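Moradi Regional Development Fund
Inspection checklist for financed sites, with comments
Site: Jividero industrial park, Ustik district
Date of visit: 4/4/18

1. Loan documents
Contract and payment schedule are present – OK.
Comment: The second payment was received in February. The bank letter has no stamp, please send a new copy.

2. Use of funds
Equipment bought matches the invoices – OK.
Comment: The list has 552 positions. We checked 100 of them and found 2 with a wrong serial number. The accountant must correct them before the next payment.
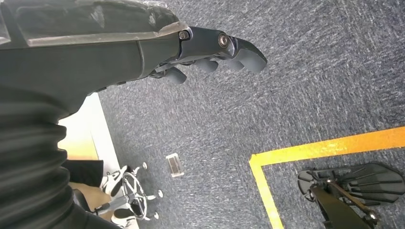

3. Local employment
Contracts with workers from the district – PARTLY.
Comment: Ritus, the main tenant, has shown contracts only for the day shift. The fund pays the wage subsidy for both shifts, so we need the night shift also.

4. Local debt and taxes
Land tax paid – OK.
Water fee paid – NO.
Comment: An amount of 2,000 is still open to the district. The tenant says the bill went to the old address.

5. Safety of the building
Fire exits free – OK.
Extinguishers in date – OK.
Comment: The exit sign at the east door is too small to read from the hall. Change it.

Result: passed with conditions. Answers to points 1 to 5 go to the Ustik office in writing.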